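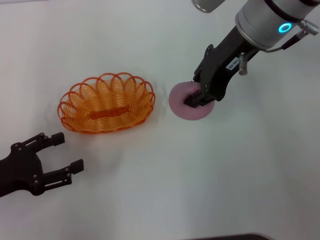
Figure 4.1 Two grippers, one basket, and one round pink object at the start of Chapter 4.

Chapter 4
Scoring a Task by Its Stages

After you study this chapter you should be able to:
divide a short manipulation task into stages
write a stage rule that two people will apply in the same way
compute stage rates and conditional rates from a set of trials
explain why a final success rate can hide the cause of a failure

4.1 A result that is hard to use

In Chapter 3 we trained a policy from recorded demonstrations and we let it run on the robot. At the end of each trial we wrote down one word, success or failure. This is the most common way to report a result, and we will continue to use it. But let us look at what it gives to the person who must improve the policy on the next morning.

Suppose the task is to put a soft object into a basket. We run 12 trials and in 4 of them the object is in the basket at the end. The success rate is one third. Now we change the training data and we run 12 more trials, and again we get 4. Did the change have no effect? We cannot say. It is possible that in the first set the gripper often missed the object, and that in the second set it took the object each time but released it too early, over the table. These are two very different policies. The number is the same for both.

The method of this chapter is called stage scoring. It costs only a little more work than the one-word method, and it needs no additional sensor. It needs a careful definition, written before the first trial, and most of the chapter is about how to write this definition.

4.2 What is a stage?

A stage is a part of the task which ends in a condition that can be checked. The second half of the sentence is the important one. "The arm moves toward the object" is a motion, and it has no clear end. "The object is between the fingers and does not touch the table" is a condition. A person can look at one moment of the recording and answer yes or no.

For the basket task we will use the following stages in all of this chapter.

Stage 1, contact. At least one finger touches the object.
Stage 2, grasp. The object is held between both fingers of one gripper.
Stage 3, lift. The held object is free from the table.
Stage 4, carry. Some part of the held object is over the opening of the basket.
Stage 5, release. The object rests inside the basket and no finger touches it.

The stages have an order, and a trial receives the number of the last stage that it reached. If the object falls during the carry, the trial has the score 3, even when the object rolls and comes to rest against the basket. Students often want to give something extra for a near miss. Please do not do it. A note in the margin of the trial sheet is welcome, but the score must follow the rule.

The rules above say "one gripper" and do not say which. On a station with two arms this choice should be made on purpose. If your question is only whether the object arrives, let either arm do it. If you want to study how the arms divide the work, write separate rules for the left and the right, and give the basket its own stages too, for example when one arm must hold it steady.
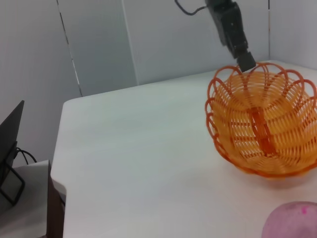
The fourth stage is the one that makes the most disagreement between scorers, and the reason is the point of view. From a camera above the table, it is easy to judge if something is over the opening, but it is difficult to judge its height. From a camera near the wrist it is often the opposite, and the rim of the basket can hide what is behind it. A rim that is not straight, with loops or waves, adds a further question: where does the opening begin? In this book the opening begins at the inner side of the rim. Decide this for your own basket, write it down, and use the same views in the same order for every trial.

4.3 From scores to rates

The stage rate is the share of all trials that reached a given stage. The conditional rate is the share of the trials that reached the stage before and then also reached this one. The first tells us how far the policy goes. The second tells us where it breaks.

Let us return to our 12 trials. All of them reached contact, and 5 of them reached the grasp. The same 5 reached the lift and the carry, and 4 of these ended with a correct release. The conditional rate of the grasp is 5 out of 12, and that of the release is 4 out of 5. With these numbers in the hand, it would be a poor use of time to record new demonstrations of the release. The weak point is in the closing of the fingers, so we should look first at the demonstrations of the grasp.

A word of caution is necessary about the later stages. The release was tested only 5 times, because the other trials never came there. One more failure would change its rate from 4 out of 5 to 3 out of 5. Always print the two counts beside the rate, so that the reader can see how little or how much is behind it. Section 4.5 shows how to start trials from a later stage when you need more evidence there.

Before you continue, take a recording from your own work in Chapter 3 and score it with the five rules. Ask a colleague to do the same without seeing your sheet. Mark every trial where your scores are different and keep both sheets, as we will need them in the next section.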